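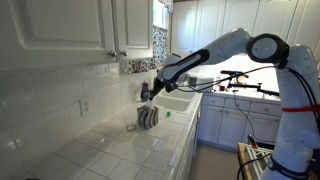 厨房台面上的机械臂,夹软东西总是夹歪,腕部那几根线还老碍事,怎么办?

Pushpa Kandpal 发表于 8/3/23

先交代情况。自己在家搭的,臂装在台子这头,目标是让它把水槽旁边的东西一件件挪走。控制程序用的是 Drasorix 的开源包,夹爪指尖换成了浅色的软头。家里人对这个项目的评价是“你自己动手三秒钟就挪完了”,我暂时没有找到反驳的办法。

问题有两个。

一是碰到软的、方方正正又带点塌的东西(就图里那个深灰配米色波浪条纹的),指尖一碰到顶上,它就往里陷,夹爪以为夹住了,一抬手什么都没有。硬的东西没这毛病。

二是腕部那个小装置的线。细黑线从夹爪旁边绕出来,从前臂底下过去,再往肘关节那边走。腕子转到某个角度,线就绷紧,程序报一个 754 号错误,然后整条臂停在水槽上方思考人生。说明书里 754 的解释是“其他”。

另外台面是白瓷砖,亮得很,窗户又在对面,不知道和识别不准有没有关系。求指点,别劝我换厨房。

4 人觉得这个问题有用

Dirkance

一个一个说。

夹软东西,别从顶上正中间下去。顶面没有支撑,你压多深它陷多深。把接近角度放斜一点,让两根手指跨住一条竖边,下到物体高度的一半再合拢。合拢速度调到现在的一半以下,判断夹没夹住也别只看手指有没有停,要看停下来时的开口宽度。空夹和夹到布料,电流曲线长得很像,宽度差得远。我在自己那台上是这么改的:合拢后先抬 2 厘米,停一下,再读一次宽度,变小了就算失败,放下重来。慢是慢了,反正你家里人那三秒你也追不上。

线的问题,走线留的余量不够。把腕子手动转到两头的极限位置,各看一遍线在哪里最紧,按最紧的那个位置留长度。固定点放在前臂靠近肘的那一段,用魔术贴,别用扎带勒死。线从前臂下面过可以,但垂下来的弧不能低过指尖,不然迟早把台上的小东西一起扫进水槽。我扫进去过一把茶匙,还是开着水的时候。

瓷砖反光肯定有影响。先拉上窗帘试一次,再开窗帘试一次,错得不一样多就是它。临时办法是在要夹的东西下面垫块哑光的深色布。瓷砖缝也会骗人,方格子太整齐了,我那个程序有一阵子坚持认为每条砖缝都是物体的边。

还有,水槽就在旁边,插座也在旁边。急停按钮放在你站着伸手就够得到的地方,调试的时候别让臂自己在那儿跑,你去客厅喝茶。

Plondlow

换吸盘。

Ehlers

楼上说吸盘的,布面漏气,吸不住的,试过。

补充一点 Dirkance 没提的:先别跟软的较劲。我当初也是非要它第一天就叠毛巾,叠了一个月,日志里攒下 2,606 次失败,毛巾倒是起球了。后来老老实实从硬的小块开始,再换成中间空的圈,最后才上软的,参数反而好调。你台上那个绿色的圈就不错,让一根手指伸进圈里、一根在外面夹,成功率高得让人怀疑自己很有天分。

754 那个错误我也遇到过,在我这里是接头松了,跟线绷不绷没关系。你先拔下来重新插一遍,再去改走线,改走线挺费劲的。

Pushpa Kandpal 回复 Ehlers

接头重插了,754 没了。换来一个 755。说明书只写到 754。

Dirkance 回复 Pushpa Kandpal

把固件版本发上来看看。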